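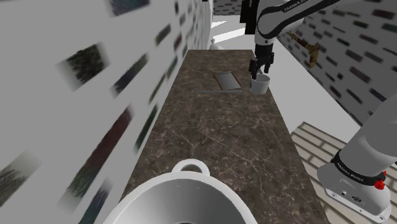

Planner says the start state is in collision, but only sometimes, and only with the mug

Benari Help > Motion planning > Attached objects

4 min read

Print this page | E-mail this page

Cleiton Vieira

Hi all, I've been going round in circles with this for most of April and I could do with some fresh eyes.

I've got a Franka arm in Skendex doing a fairly boring kitchen job: pick the mug up by its rim, lift it a little, carry it over to the grey tray and set it down. Planning is done in Rondeo with the stock sampling planner. The worktop texture and the wall tiles get shuffled every episode (hence the rather loud tiles, sorry if they hurt your eyes, they do mine) and the objects get moved about a bit too.

The grasp is fine. I get the mug between the fingers, I attach it to the hand in the planning scene, I ask for a plan to the tray, and then on some episodes I get "start state in collision: mug / counter" and it gives up before it has even tried. The mug is clearly off the worktop at that point! Not by much, I grant you, but I can see the gap, and the simulator's own contact list has nothing between the mug and the counter.

I ran 300 episodes overnight and 57 of them died this way. The rest planned and placed without a fuss. Swapping the mug for a cube makes it go away completely, which made me suspect the mesh, so I remade the mug mesh. Twice. No difference at all.

Things I've tried so far:

- longer settle time after the fingers close
- a finer collision mesh for the mug
- turning texture shuffling off (the failures still happen)
- seed 1667 fails every single time, so at least I can reproduce it

I could just lift higher, I know, but I'd like to understand it before I paper over it. Also the lift is short on purpose, as I want to use the same skill under a shelf later on. Any ideas?

Anozie

Just lift higher. Five centimetres and you'll never see it again. I had the same thing with a jug and I didn't bother looking any further into it.

If you can't lift higher, turn off the mug / counter pair in the collision matrix. Job done.

Rimfinder

I wouldn't switch that pair off for the whole motion, or you'll get lovely plans that drag the mug through the worktop on the way to the tray. Ask me how I know — I spent an afternoon blaming the controller for a place that ended up half inside a table.

Cleiton, my money is on when you attach it. Where does the mug's pose come from at the moment you call attach? If it's the pose your perception node gave you before the grasp, then the planning scene thinks the mug sits in the hand at the old offset. When you grab a mug by its rim it very rarely stays put. The fingers close, the mug gets nudged or tips a touch, and everything below the rim swings with it. A few degrees at the top is quite a lot by the time you get to the base. The planner then carries its own slightly wrong mug up with the hand, and on a short lift the wrong mug can still be poking into the counter even though the real one (well, the simulated one) is clear of it.

It would explain the cube as well. You're presumably gripping that across two flat sides, so it has much less freedom to shift.

What I'd do, in this order:

1. On seed 1667, draw the planner's mug and the simulator's mug on top of each other straight after the lift. If they don't line up you've found it, and you can skip the rest of my waffle.

2. Move the attach call so it comes after the fingers have closed and settled, and compute the offset fresh from the hand pose and the mug pose at that same timestamp. Same timestamp matters! I've seen people take the hand pose live and the mug pose from a camera message that was 91 milliseconds old, and then wonder why everything leans.

3. Allow mug / counter contact for the lift segment only, then take the permission away again before you plan to the tray. Do the same in reverse for the last bit of the place. Rondeo lets you set this per segment, it's in the stage options, though it's a bit buried.

4. Check your padding. I can't remember what Rondeo ships with but I think attached objects get padded on top of whatever the link padding is. With a short lift that could eat up the whole gap by itself, though if it were only padding I'd expect it to fail far more often than you're seeing.

And do keep the rod-shaped utensil and the big bowl in the planning scene while you test. It's tempting to strip everything out, but then you put it all back and find a second problem hiding behind the first.

Cleiton Vieira

Thank you, Rimfinder! It was number one and I feel a bit daft. I drew both mugs for seed 1667 and the planner's copy is tipped over towards the arm with its base sunk into the counter, while the simulator's is hanging there quite happily. I was attaching with the pose from before the grasp, exactly as you guessed.

I've moved the attach call and seed 1667 now plans first time. I haven't rerun the full batch yet, so I won't mark this as solved. I did look at the padding as well and it was on, so I've made it smaller for the mug only and left the links alone.

Anozie, lifting higher did work too, for the record, I just can't use it under the shelf.

One more thing if anybody's still reading: when this moves over to camera poses the mug will be partly hidden by the fingers at the very moment I want to measure it. Do people re-estimate in hand, or trust the grasp and add a bit of slack? I'll probably start a separate thread for that.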